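Why Do Bowls Ring When You Tap Them?

Oct 2, 2019

I have a bad habit at breakfast. When my cereal is gone, I tap the bowl with my spoon. Ting! Then I tap my glass, and then the jam jar, and by then somebody usually asks me to stop (fair enough). But I've always wanted to know why each one has its own voice, so I went and found out, and now I get to tell you!

It starts with a wiggle

Every sound you have ever heard began with something wiggling. Grown-ups call it vibrating. Put two fingers on the front of your throat and hum. Feel that buzz? Your voice is made by little folds in there flapping back and forth very fast.

A bowl does the same thing. When your spoon hits the rim, the rim bends a teeny bit. It goes from a circle to a slightly squashed circle, then springs back and squashes the other way, over and over, hundreds of times in one second. You can't see it, it's much too small and quick, but the air next to the bowl gets pushed each time. Those pushes travel across the kitchen and into your ears, and your brain says "ting."

High notes and low notes

A fast wiggle makes a high note and a slow wiggle makes a low one. If two bowls are the same shape and made of the same stuff and just as thick, the little one will usually sing higher than the big one. Thickness matters too. A thicker rim is stiffer, so it snaps back faster, and up goes the note.

Then there's what it's made of. Glass and china are stiff and springy, so they ring. Soft plastic soaks up the wiggle and just goes "tup." I tapped my lunchbox 41 times to be sure and it never once went ting.

Flat things have voices as well. A plate bends in different patterns from a bowl, and it sounds duller if the middle is sitting on something soft. Try lifting it up on your fingertips, over a cushion, and tapping it gently near the edge.

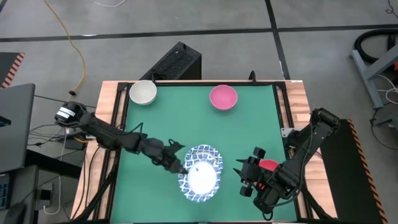
Make your own kitchen band

Ask a grown-up which dishes you can use. My best set is four mismatched bowls from the Gadmont thrift store, and the chipped one has the nicest note of all.

Set them on a folded towel with a bit of space between them. If they touch, they rattle and spoil each other's notes. Use a wooden spoon or a pencil with the eraser end down, and tap softly.

Now pour some water into one bowl and tap again. Did the note go down? The water makes the sides heavier to move, so they wiggle slower. Add a little more and it drops again. You can tune the whole set this way, a splash at a time, until you can play the start of "Hot Cross Buns." Mine took all of a rainy afternoon in April and I got very wet sleeves.

One more thing to try

Tap a bowl, then touch the rim with one finger while it's still ringing. The sound stops right away! Your finger is soft and squishy, and it swallows up the wiggle. Bell ringers and cymbal players use the same trick when they want quiet in a hurry.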